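About Us

Hi, I'm Gisela Espinoza, and I run the Garside Yarn & Stitch Weekend with my friend Shirley Catterall. We started it because we both wanted a craft show where you could learn something in the morning and spend far too much on wool in the afternoon!

The first one had 800 visitors and a very long line for the restrooms. These days we fill the whole Gullcombe hall every April, with 65 booths of yarn, quilting cotton, buttons, beads and old patterns (Shirley always gets to the patterns before I do).

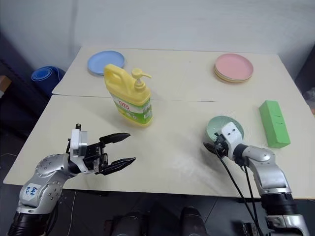

Classes are my side of things. I book the teachers, and I try to keep a good mix of beginner and "I've been doing this forever" sessions. Ji-hoon Kwak is back with his visible mending class, and Glenys Marsden is teaching two-color knitting again after so many of you wrote in asking for her. Class kits are included in the price, but please bring your own scissors.

Shirley looks after the vendors. If you dye, spin, weave or sew and you'd like a booth, send her a few photos of your work and a line or two about yourself. She reads every one, usually with a cup of tea and her crochet on her lap.

Tickets are sold online and at the door, and kids get in free with a grown-up. Come say hi, I'll be at the class desk in the orange cardigan.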